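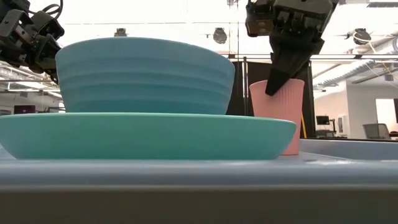 Blue bowl, green plate and pink cup from the Flornis table set.

Table Setting Gallery
Pevport Household Collection

The Pevport Household Collection holds 162 pieces of everyday tableware, available for loan to schools, training kitchens and community dining rooms. This gallery presents the Flornis set, which joined the collection in January and is kept in the Thambiah Room. The set was selected by Luminița Nedelcu and is cataloged by Dae-han Han.

The pieces are intended for informal meals and for instruction in laying a place. Color is the main guide for new learners: each type of piece has its own shade, and instructors may refer to a piece by color alone during the first lesson. The bowl has wide ridges around its outer wall. The cup is salmon pink and widens toward the top, with fine vertical fluting on its upper wall. The plate is a smooth mint to sea green with a raised rim.

A single place is laid on a blue tray with rounded corners. The napkin goes on the left, laid lengthwise, and carries the fork, spoon and knife in that order. The plate is set to the right of the napkin with the bowl inside it, and the cup belongs in the upper right corner.
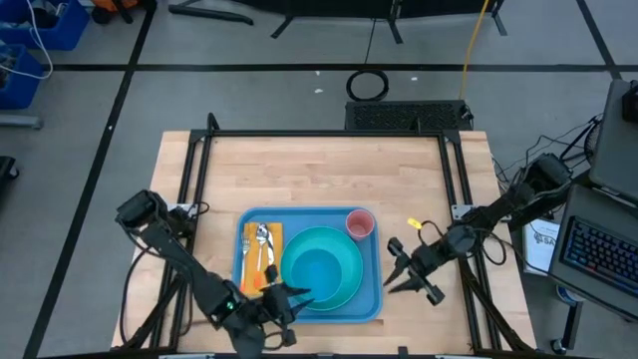

Borrowers are asked to keep to this arrangement when preparing several places at once, so that trays can be checked quickly before a meal. Fork tines point away from the diner. Napkins are supplied in packs of 15 and should be returned unfolded.

Loans are made for a period of 19 days. Requests for more than 49 pieces require the written approval of Ye-seo Song, Head of Lending. Questions about the catalog entries may be directed to Gil-soo Woo at the collection desk.

Page last reviewed 5/1/18.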